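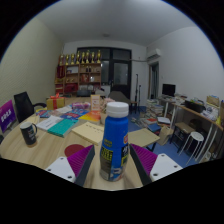
Gripper width estimate drops to zero while a bottle is still held

Posted in: Software / Perception / Hand-held grippers
Tags: width estimation, masking, soft fingers, replay

Dalia Lukoševičius

I am writing the preprocessing for demonstrations recorded with a hand-held two-finger gripper, camera on the tool, ribbed soft pads on white mounts. The jaw width is not read from an encoder. I estimate it from the image by segmenting the two magenta pads by colour, taking the inner edge of each, and converting the pixel gap to millimetres with a lookup table made during calibration.

On an empty gripper the estimate is good. It also behaves with most objects on the table. With the blue bottle it follows the closing motion correctly, then jumps to zero shortly after contact and stays there for most of the carry. In one recording of 700 frames it reads zero in 43 of them, all during the grasp. The policy trained on this data (we use the Lasivwood loader, unmodified) closes, then commands further closing during transport, which I assume is the same fault showing up downstream.

What I have checked so far:

The pads are present in the mask in every bad frame. I looked at each one.

Exposure is locked. White balance is locked.

The black area at the bottom of the picture is excluded before segmentation.

The lookup table was remade after the last pad change. No difference.

My pad threshold is set in HSV, hue only, with a minimum saturation. There is a pink package further back on the table and a purple sign at the left. I suspected these first, but they are small compared with the pads and I keep only the two largest regions. Is there a better filter than a median over time? A median of 5 does nothing here and a longer one delays the closing edge too much.

Gavin Halliday

A longer filter is the wrong place to fix it. Your measurement is wrong for many consecutive frames, so any filter short enough to preserve the closing edge will pass the error through.

Keeping the two largest regions does not guarantee one region per finger. If a highlight or a rib shadow splits one pad into two pieces, you can end up with both pieces of the same pad as your largest pair. The gap between them is then close to zero, or negative and clamped to zero. Look at the centroids of the two chosen regions in the bad frames. If both are on the same side of the centre column, you have found it.

What I would change, in this order:

1. Define a left and a right search window from the calibration sweep. The fingers are fixed to the tool, so the pads can only appear in a narrow band as the jaws travel. Everything outside the band is discarded before thresholding. The package and the sign then stop mattering, wherever the tool is pointed.

2. Within each window, join fragments with a closing operation, then take all the pixels as one pad. Do not select by area.

3. Measure at the mounts as well. They are rigid, and the screw holes are dark on white, which gives you usable corners. A soft pad bends against the object, so its inner edge is a poor reference for jaw position under load. Fit the width from the mounts and keep the pad edge as a separate channel if you want a rough measure of deformation.

4. Write a validity flag for each frame. If either window has fewer than 40 mask pixels, mark the frame invalid and interpolate offline. Never write zero for "not measured". Zero is a legal width and the loader cannot tell the difference.

Point 4 is worth doing even if the cause is something else. A clamped zero in the action column is exactly what would teach the policy to squeeze during the carry.

For the filter, once the above is in place, a one-dimensional Kalman filter with constant velocity is enough. Reject any measurement whose innovation is above 6 standard deviations and coast on the prediction.

Shimada

just raise min saturation, worked for me on the same colour pads

Dalia Lukoševičius

Centroids checked. In 40 of the bad frames both regions are on the right-hand pad, split along a rib. The remaining three are a negative gap after clamping — the lens model is slightly off near the fingertips, so I will redo that separately.

Raising the saturation limit made the split worse on my data. Windows plus closing removed the zeros on this recording. The mount fit is not written yet.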